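Accueil | Projets | Carnet d'atelier | Matériel | Contact

Carnet d'atelier, projet Elura
Vendredi 16 février

Bonne journée dans l'ensemble, même si j'ai mis un temps fou à démarrer (le disque d'hier était plein et je ne l'ai vu qu'après trois prises perdues, tant pis pour moi). Je reprends donc le fil pour celles et ceux qui liront ça lundi avec leur café.

On en est à presque 300 démonstrations pour la tâche « saisir et reposer », toutes faites à la pince tenue à la main. Sur le lot du matin, j'en ai écarté 13 à la relecture. La plupart du temps c'est ma faute : j'approche trop vite, les doigts se referment pendant que le poignet tourne encore, et la trajectoire reconstruite par Mekonnen fait un petit crochet très laid juste avant le contact. En ralentissant sur les derniers centimètres, ça passe beaucoup mieux, et je trouve même le geste plus agréable à faire.

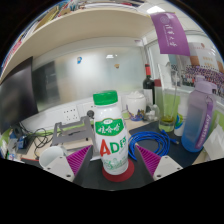 Pour la série « bureau », je tiens à garder des fonds chargés. Le jeu Dritbridge, enregistré en août sur une table nue, nous avait donné une politique ravissante en démo et complètement perdue dès qu'on posait un mug à côté de la cible ! Avec la bouteille blanche à bouchon vert sur son dessous de verre rouge foncé, le câble réseau bleu enroulé à droite et toute la verrerie à droite, le modèle aura de quoi apprendre à trier. Je commence chaque prise doigts ouverts, de part et d'autre de l'objet, sans le toucher, et je compte jusqu'à deux dans ma tête avant de fermer. Ce petit temps mort aide énormément au découpage.

Un souci que je n'ai pas résolu : les surfaces brillantes. Le panneau de cloison au fond renvoie la lumière, et j'aimerais savoir si l'estimation de pose y accroche des points qu'elle ne devrait pas. J'ai lancé une comparaison sur 30 prises avec le masque de Hadorov activé, puis sans. Ça tourne encore au moment où j'écris.

À faire la semaine prochaine :
- refaire la série avec la cible décalée vers la gauche, on a trop de prises centrées
- resserrer les vis des plaques de doigts avant chaque session, pas seulement quand on y pense
- noter l'heure et l'éclairage dans la fiche (je l'oublie une fois sur deux, pardon)
- vider le disque !

Imprimer cette page | Envoyer par e-mail

Commentaires (3)

Merci pour le compte rendu. Pour les reflets, essaie aussi de baisser l'exposition, chez nous ça avait suffi sur la série cuisine.

Est-ce que les 13 prises écartées sont conservées quelque part ? Elles m'intéresseraient pour le détecteur d'échecs.

Oui oui, elles sont dans le dossier « rebut » du serveur, sers-toi. Je n'ai pas encore mis d'étiquettes dessus.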